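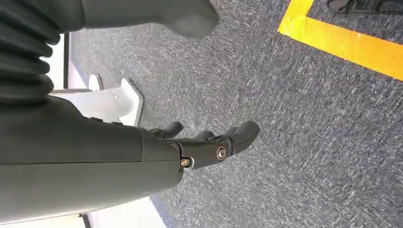
I have worked in returns at Zudholm for 8 years, and for nearly all of that time the job was the same: open the box, take the thing out, look it over, decide where it goes, reach for the next box. Since June we have a robot doing part of that with us, and I have been boring everyone at home about it, so now it's your turn! It has two arms and proper hands, with black fingers that bend at a knuckle, and on one of those knuckles there's a round bronze-colored bolt that I have become weirdly fond of. There is yellow tape on the carpet in our corner of the building now, and I've learned to notice it the way you notice a curb.

People keep asking me if I'm scared of it. I was, a little, before it came. Dilek Aydoğan (our shift lead, and the most patient person I know) sat us all down with coffee and told us what was going to change and what she didn't know yet, and the second list was longer than the first. I liked that she read both of them out.

So what does it do all day? Mostly the sorting after we've made the decision. I look at the item, I say what's wrong with it, I tag it, and the robot picks it up and puts it in the right bin. On a good morning it got through 152 items before lunch. I can beat that, and I have, but I go home with sore wrists when I do and it doesn't.

The wrists are the big thing for me. Last winter I was wearing a brace on the right one, and Rehema Koech, who has the bench next to mine, had trouble with her shoulder from all the turning. She still turns, but a lot less, and she's started swimming again after work. I don't know how you put that in a report, but I'd put it on page one.

What I didn't expect is how much more talking there is! Before, we all had our heads down and the radio on. Now somebody has to tell the robot people when it keeps fumbling the same kind of package - the soft mailers are terrible, it pinches them and they slide - and the somebody is us. Trí Đặng comes over with his laptop and asks how I would pick it up, and then I have to think about my own hands, which I never did before. Do I use my thumb first? (I do. I had no idea.) He writes everything down.

It isn't all sunshine. The bins had to be moved to suit the robot's reach, and for 2 weeks I kept turning to where the old ones were. When it stops, it stops, and everything piles up on our side until somebody comes. And the easy items used to be a kind of rest for the brain, a stack of unopened boxes you could do half asleep. Those go quickly now and what's left for us is the odd stuff, the broken and the argued-over. By three o'clock I am tired in a different place, behind the eyes. A few of us brought it up, and Dilek moved the afternoon break forward. Small thing, big help.

There's also the question of the temps. We used to take on extra hands before the holidays, and I don't know if we will this year. I've asked. Dilek says it's being discussed, and I'm going to keep asking, because that's how Dzifa Dankwa started here and she's now the one training on the controls. She went from tagging shoes to showing the rest of us how to pause the thing and start it up again, and you should see how pleased she is.

My turn for the training comes next. I've already bought a notebook for it, a green one with 50 pages, and I fully intend to fill it. If you've got robots where you work, tell me in the comments what they do and who gets to teach them. And if anyone has cracked the soft mailers, please, please write to me!

Print this post
E-mail this to a friend

Search this blog
Go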